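Subject: Re: [bendby-premises] Cables and shelf in the back corner

The Bendby office has received the following message:

> Could the cables by the left wall be tidied before November? The power strip on the side of the low shelf has a good many leads running out over the floor. 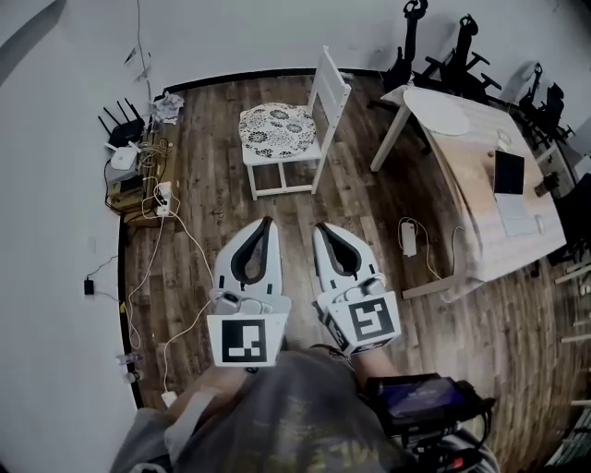
Page last changed: November, 9:40

Members are asked to leave the router where it stands. Kadico will fix the white leads to the baseboard – some 5 metres of trunking has been ordered – and the budget is 400.

The ceiling lights will be cleaned during the same visit.

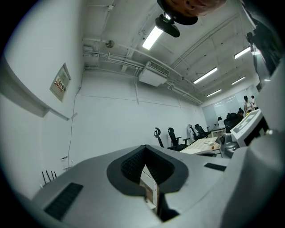 Ceiling lights, pipes and air-conditioning unit.

Premises Office, Bendby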